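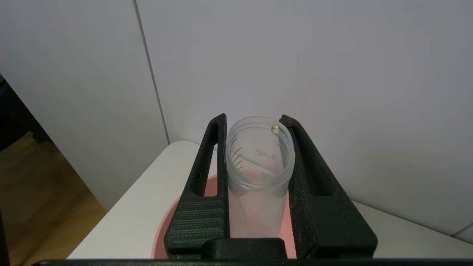
The Drerlow Cell: Record of a Second Setting

The Odholm laboratory was built in 1965, and its floors have settled since. The Department of Plant and Instruments wishes this to be understood by any reader of the present record, as it has a bearing on what follows.

The cell known as Drerlow was delivered by Radance in September and set to work in the room at the end of the north corridor. Its duties were modest. It was to take up a plastic container by the threaded neck, hold it upright over the bowl for as long as required, and return it to the table beside the tray. It had passed its trial with more than 900 lifts, all of them satisfactory.

On the second Saturday the cell began to hesitate. The fingers closed upon the neck in the correct manner and the arm then did nothing for 11 seconds. No fault was shown. When the time had passed the lift went ahead as usual, and the container was put down within the permitted distance of its mark.

The Department followed the handbook. The fingers were taken off, wiped and refitted, first the left and then the right. The closing force was reduced by one step and restored. The cable was examined along its length and the ties were found to be sound. The table was levelled, which took most of an afternoon and two visits to the stores for packing pieces. At each stage a test lift was made, and at each stage the delay remained.

It was then proposed that the wrist should be set again from the beginning. This meant clearing the stored positions, including those entered by the fitter who had commissioned the cell and who had left the service of Radance before the first invoice was paid. The Department approved the work in writing. A copy of the old positions was made and placed in the drawer under the control cabinet.

In reading that copy the Department found a line which did not belong to any lift. It was a pause of 11 seconds, attached to Saturdays only, and beside it the fitter had typed the words "wait for the bells".

There is a church across the road from Odholm. Its bells shake the north corridor a little, and on Saturdays they are rung at 10 in the morning. The clock in the control cabinet had never been put right, and the pause was being applied throughout the day.
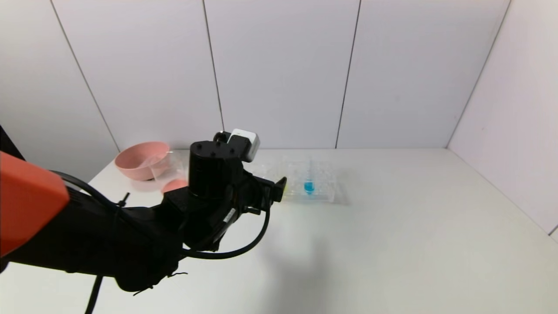
Ruchti wrote back that the gripper could be set to ignore movement of that size, and that the line might be deleted without risk to the fingers or their warranty. The letter added that a pause held in this way was irregular and should have been declared at handover.

The Department considered the letter at its monthly meeting. The wrist was set again, the clock was corrected, and the new positions were entered and signed for. The line was moved to the front of the file, where it could be found, and its hours were limited to the morning.

On the following Saturday an inspector attended with a watch. The cell closed its fingers on the container and waited. The glass in the door began to hum, and then it stopped, and the arm went up.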